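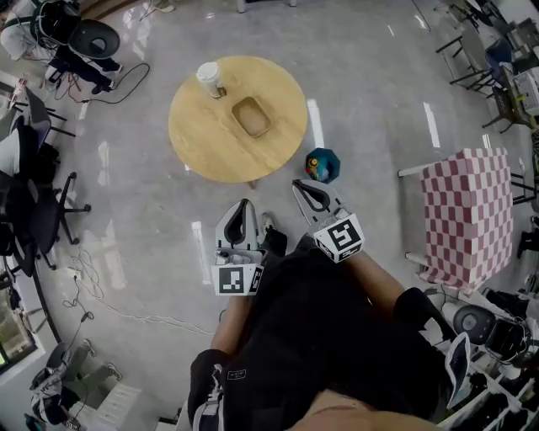 Round table with lidded paper cup and wooden tray, teal box on the floor.

Room set, Maltdale – furniture and lighting notes

The Maltdale room is one open floor of 2,429 square feet, taken over by Tastbridge in March. Faraji Rotich drew the layout and chose most of the furniture. His notes on surfaces, table sizes and light were written for the people fitting out the second site at Mwakyusa.

The round table has a light wooden top. Its diameter is 29 inches, enough for a tray and two cups. The tray is rectangular and shallow, with a recess slightly darker than the wood around it. Trays of this type are kept to one per table.

The floor is pale gray with a gloss finish. It reflects the ceiling lights as long white streaks, and the effect is strongest between the tables. A matte sealer was priced for Mwakyusa and is the preferred option there. The checkered cloth, in rose and cream, goes on the table with the white frame. It is washed at low heat and hung without pressing. Chairs have black frames and are stored together with the spare tables when the middle of the floor is needed.

Light comes from two sources, the tube fixtures on the ceiling and the windows. Target level at table height is 400 lux, measured at 3 points with the blinds up. 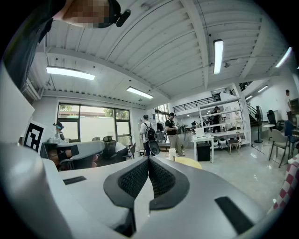

The ceiling is white corrugated panel with white beams, and it returns a good share of the light to the floor. Window frames are dark. The trees outside soften the daylight in summer, and readings taken then run lower than the spring ones. The air conditioning unit is mounted high on the wall, clear of the furniture. Filters are changed every quarter – Breltmont supplies them in boxes of more than a dozen.

Table and chair dimensions are on the Mwakyusa sheet. Corrections go to Faraji Rotich.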